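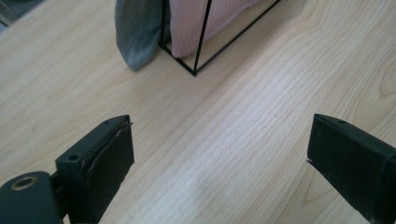 Search products Go
Print this page | E-mail this page

Komevix 3081 Incident Register

The Komevix 3081 is a structured register of armed incidents in areas of low-intensity insurgency. It is supplied to risk desks, research institutes and field security offices that need a consistent record of attacks, clashes, arrests and weapons finds over long periods.

Records are built from local press, court documents, official statements and messages issued by armed groups. Each source type is stored in its own field. Where an official account and a local account disagree on the number of attackers or casualties, both values are kept and the record is marked as contested. The register does not average conflicting values.

Record structure

Each record holds up to 206 fields. Most records use far fewer. The mandatory fields are:

Incident type (primary and secondary)
District and nearest settlement
Start time, with precision code
Claimed actor and assessed actor
Casualties by category, low and high values
Source type and source reliability grade
Status: open, confirmed, contested or withdrawn

Location precision is coded on a five-step scale, from exact site to region only. Users who map the data should filter on this field first – records coded at region level are placed at the regional centroid and will produce false clusters if left in.

Incidents that form part of one operation, such as a roadblock attack followed by a house siege, are entered separately and joined by a link number. Counts can be taken by incident or by operation.

Coverage

Coverage begins in 2000. The Skovside module covers mountain districts and is updated weekly. The Hirkus module covers cities and main roads and is updated daily at 06:00 UTC. Modules are licensed separately and use the same field definitions.

A quiet period in the register means that no incident met the entry threshold. It should not be read as evidence that armed groups have left the area. Reporting density is given for each district by month so that users can judge gaps.

Delivery

CSV and JSON files by secure download. The standard license allows 300 queries per day through the query interface. Bulk export is not counted toward this limit. An offline copy on encrypted drive is available for sites without a network connection.

Revisions

Withdrawn records stay in the file with their original number and a reason code. A full revision log is issued each July. Field definitions changed between versions 3 and 4 – a conversion table is included with every order.

Options

Hoarau viewer, single seat
Hoarau viewer, site license
Source text archive, original language
Analyst training, one day, remote

Contact sales | Copyright Komevix. All rights reserved. | Back to top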